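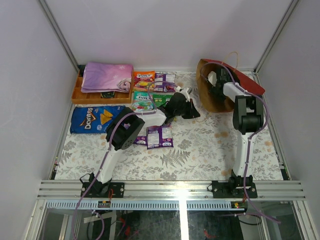
Figure 3. Snack packets on the leaf-print tablecloth.

4.2 What people told us about sharing sweets

I'll admit I went into the Milside interviews expecting people to talk about taste. They mostly talked about their grandmothers! Of the 251 households that sent back the long form, the ones I visited in June kept steering me toward who gets offered candy first, and who is allowed to say no (almost no one, if an aunt is asking). Vivek Dixit coded the same transcripts without seeing my notes, and we disagreed on 16 passages, most of them about whether "help yourself" counts as an offer.
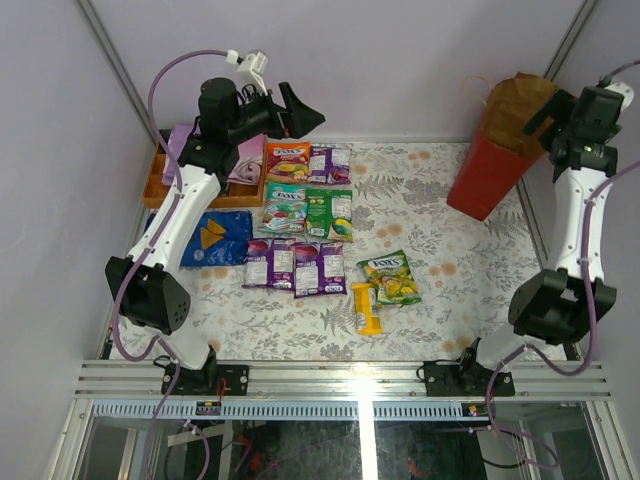

Offering is also a matter of what the sweets sit in, and here I lean on Overgaard's idea of the "open dish." Loose candy in a bowl reads as everyday stuff, at least in Molgate. Wrapped candy is trickier. Packets spread out on a floral mat, with a wooden tray off in one corner and a red paper bag standing in another, could pass for either a gift or a grocery run, and our Molgate families split on exactly this kind of layout. The older ones wanted everything on the tray before a guest sat down.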